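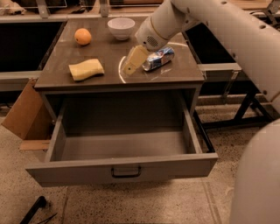

Purngate, 23 March 2018

The Govside tabletop trial is a comparative test of end effectors for household service robots. It measures how reliably a gripper picks up small domestic objects from a raised surface and places them in an open drawer below. The trial was drawn up at the Cedudik workshop in Purngate, and is run there on a single robot with interchangeable fingers.

Layout

The test furniture is a small dark brown wooden nightstand with one drawer, pulled fully open before each run. The floor is speckled terrazzo. Objects used on the tabletop include an orange, a white ceramic bowl, a yellow sponge and a crushed aluminium drinks can lying on its side. The tabletop is slightly glossy and throws back curved streaks of light, a known source of error for depth cameras. Early versions of the procedure called for a matt cloth over the top. This was dropped in the second revision, as results obtained with the cloth did not carry over to bare furniture.

Objects

The object set was chosen for differences in shape, stiffness and surface. The orange is firm and tends to roll if the finger touches it above its widest point. The bowl can be held by pinching the rim or by spreading the fingers inside it, and the method must be declared before the run. The sponge gives way under load, so a controller that relies on contact force alone may close further than intended. A dented can has no regular axis, and its width depends on where it is grasped. Cans are replaced after eight runs, because repeated gripping changes their shape.

Grippers compared

Two finger types have been entered in full. The first is a flat, blocky paddle in a pale yellow-beige finish, fitted at the wrist of a white arm. The second, known as the Mathew finger, is a narrower design with a hinged tip. The paddle gives a large contact area and tolerates poor alignment, but needs clear space beside the object. The Mathew finger can enter smaller gaps and is more easily upset by errors in the estimated height of the tabletop.

Procedure

A run begins with the arm parked clear of the nightstand. The controller is given the name of one object and has 45 seconds to grasp it, lift it clear of the tabletop and release it inside the drawer. Contact with the drawer front is recorded but does not end the run. Knocking another object to the floor does. Each finger type is tested over 100 runs per session, with object positions drawn from a printed list – the same list for every entrant.

Scoring

A run scores one point for a stable lift and one for a correct release. The log also records approach angle, closing force and the number of attempts. By the end of the first test period 397 runs had been accepted. The remainder were struck out for timing faults or for a wrong starting position.

Limitations

The trial covers one height and one piece of furniture, and does not require the robot to open or close the drawer. Camera placement is left to the entrant, which makes it hard to separate the effect of the finger from that of the view. A fixed camera position is proposed for the June revision – together with a second, lower table.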